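Trerkarus Hand-Held Gripper, Two-Jaw, Linked Bar

Product page / Data capture tools / Grippers

Sold by: Daltura
Made by: Trerkarus
Sold as: single unit or matched pair
Order reference: 3559
Status: in stock, ships from Prosser

Overview

The Trerkarus hand-held gripper is a two-jaw tool for recording manual tasks without a robot in the room. The operator holds the body in one hand and works the jaws with a trigger. A camera mounted over the jaws records the work area and both fingertips, and the jaw opening is logged against the video. The recordings are used to train arm controllers that carry the same jaws.

The tool is intended for groups that already have a training process in place and need more hours of recorded handling than a fixed arm can supply. It is not a powered end effector. The version for mounting on an arm is listed separately under Dolau and uses the same jaw set and the same pads, so a part worn on one can be replaced from stock held for the other.

What is in the box

Single unit:
Gripper body with trigger and wrist strap
Jaw set, fitted
Pads, blue, ribbed, one set fitted and one set spare
Camera bracket
Data cable, black
Hex key
Printed setup sheet

Matched pair: as above, 2 units, with a sync lead and a shared carrying case. The two bodies in a pair are adjusted together before shipping. Units bought singly can be used as a pair, but the jaw travel will need to be matched by the buyer.

The camera is not included. See Compatibility.

Jaws and pads

Each jaw is a parallel linkage. The bars are cut out to reduce weight at the front of the tool, and the pads stay parallel to each other through the full travel. Pivots are screws and can be tightened with the supplied hex key. Pivot tension is set at the factory and should be checked after the first week of use.

Pads are molded with ribs on the gripping face. They push on from the front and are held by a lip behind the tip. No adhesive is used. A worn pad shows first as flattening of the ribs at the outer end, and should be replaced before the ribs are level with the face. Pads are sold in packs of 22.

The pads can be wiped with a damp cloth and mild soap. Do not use alcohol. It hardens the surface and the grip on smooth plastic drops off within a few sessions.

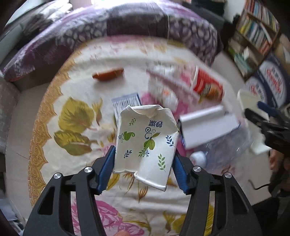

Grip force on this model is set by the operator's hand and has no mechanical limit below the closing force of the linkage. Buyers whose task list includes thin or hollow objects should read this section before ordering. The pads spread the load over a small area, and a rigid object such as a closed box or a full bottle will not be marked by them. A paper cup offers much less resistance, and one that is already crushed nearly flat, like the white one between the pads, has to be held by its edges, with one pad at the lower left and the other at the lower right. A hold of this kind depends on pad angle more than on force. If the jaws have play at the pivots, the two pads will not meet the edges squarely and the object will turn in the grip.

An optional trigger stop is available for work with soft objects. It is a threaded collar that limits closing travel. It limits distance only and does not measure force. The stop can be set by hand and locked with the supplied key.

Suitable tasks

Clearing and sorting household objects from a table
Placing packaging into a bin or tray
Moving cups, boxes, bottles and wrapped snacks
Folding light cloth, with a pair
Opening and closing drawers with a bar or knob handle

Tasks not recommended

Cutting or prying
Handling of hot cookware. The pads soften.
Objects with a smooth face wider than the jaw opening
Work under running water. The trigger sensor is not sealed.
Flat sheets lying fully against a hard surface, unless an edge can be lifted first

Specifications

Type: hand-held, two-jaw, parallel linkage
Actuation: manual trigger, spring return
Jaw finish: black
Pad color: blue
Sensing: trigger position, converted to jaw opening
Force sensing: none
Connection: wired
Power: from the host through the data cable
Logging rate: 56 readings per second
Handedness: either
Mount for camera: slotted bracket, tilt adjustable
Trigger stop: optional

The logging rate is fixed in firmware. Readings are time-stamped on the host. Users who record video at a different rate should resample the jaw readings to the video and keep the original file.

Compatibility

The bracket accepts most small action cameras with a standard screw mount. A wide lens is recommended. With a narrow lens the pads leave the view when the jaws are fully open, and recordings without both pads visible are rejected by the Daltura checking tool.

The rounded dark corners produced by a very wide lens do not affect the checking tool and need not be cropped. Cropping after recording changes the lens calibration and should be avoided.

Recording software is supplied for download with the order reference. It writes one folder per take, containing the video, the jaw log and a settings file. The format is plain text apart from the video. Conversion to other formats is left to the user.

Setup

Fit the camera to the bracket and tighten it until it cannot be turned by hand. Connect the cable. Close the jaws fully and press the zero button, then open them fully and press it again. The indicator shows steady green when both ends of travel are stored. Record the calibration board from the setup sheet before the first take of the day and again after any knock to the bracket.

For a pair, connect the sync lead before powering either unit. If the lead is connected afterward, the two logs start from different times and cannot be joined by the supplied software.

Route the cable behind the forearm and secure it with the wrist strap. A cable left hanging in front of the body tends to catch on table edges.

Working notes

Patterned surfaces are preferred to plain ones. Position tracking relies on visual features, and a bare white table gives it little to follow. A printed tablecloth works well provided it does not slide. Soft cloth that moves with the object causes short tracking errors, which appear in the log as a step in height. Clip the cloth to the table if this is seen often.

Fast wrist motion blurs the far side of the work area. The checking tool marks takes in which tracking is lost, and leaves blurred takes in place when tracking holds. Strong window light behind the work area is tolerated, though exposure should be locked before recording so that it does not shift as the tool turns.

Clear plastic bottles and thin wrappers are handled normally by the jaws but are harder to label afterward. Allow more review time for these.

Known limits

The trigger sensor drifts slightly as the tool warms. Zeroing again at midday is sufficient for most work.

The spring return is strong enough to tire the hand in long sessions. A lighter spring is available on request for either hand. It slows the opening of the jaws and is not advised for tasks that need a quick release.

Jaw opening is calculated from trigger position. If an object flexes the bars, the logged opening will be slightly smaller than the true one.

Spares and accessories

Pad pack, blue, ribbed
Jaw set, left and right
Pivot screw kit
Trigger stop collar
Light spring
Data cable, standard and long
Sync lead for pair
Carrying case, single or pair

Jaw sets made before May use a shorter pivot screw. Quote the mark on the inside of the trigger when ordering screws for an older unit.

Orders and service

Orders are packed at Prosser and leave on Tuesday. Orders placed after noon on Monday are held for the following week. Repairs are handled at the same address. Remove the camera before sending a unit in. Pads and springs are treated as wear parts and are not covered by the warranty. Bars, pivots and the trigger sensor are covered, except where the unit has been dropped with the jaws open.

Quantity pricing for pairs is given on request. State the intended camera with the inquiry so that the correct bracket screw can be included.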